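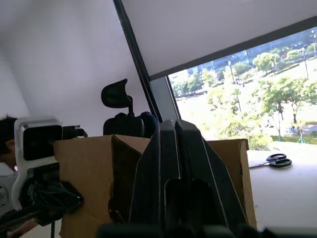

How many boxes does it take to empty a workroom?

Thirty, according to the man from Steinbach, who had stood in the doorway for less than a minute before he wrote it down.

She thought it was too many and said so. He said people always thought that. The boxes came the next morning, flat, tied with string, and she leaned them against the wall behind the door, where they slid down every time someone came in.

The lease ended in March. The firm was moving to Tasine, to a building with a lift and a proper loading bay, and everyone agreed it was a good thing. She had agreed too. She had worked in the old room for seven years and knew which radiator knocked and which window had to be lifted before it would shut.

She began with the paper. There were order books from Kokov going back to before her time, and she read bits of them when she should have been packing. Someone had written "ring again, he was eating" next to an order for hinges. She put the books in the first box, folded the flaps in, opened them again and took out the one with the hinges. It went in her bag.

By lunch she had filled three boxes and the tape had run out. Her colleague was at the other end of the room and didn't look up when she asked if there was any more. She went down to the shop on the corner. They had string, parcel paper and birthday candles. She bought string.

"You can't tie a box that size," her colleague said when she came back.

"I can tie it."

She tied it. When they lifted it the bottom held and the string didn't, and the lid came up in her face. They put it down and laughed for a bit, and then he went and found tape in his coat.

At four the telephone rang. It was the driver, calling from Irka. The road was bad and he would be late, and could someone stay until ten? She said she would stay. Her colleague said he had to get home, and then took his coat off again and made tea.

They did the shelves after that. He passed things down and she wrapped them. She had stopped writing on the boxes what was in them.

"We'll be sorry about that," he said.

"Pass me the lamp," she said.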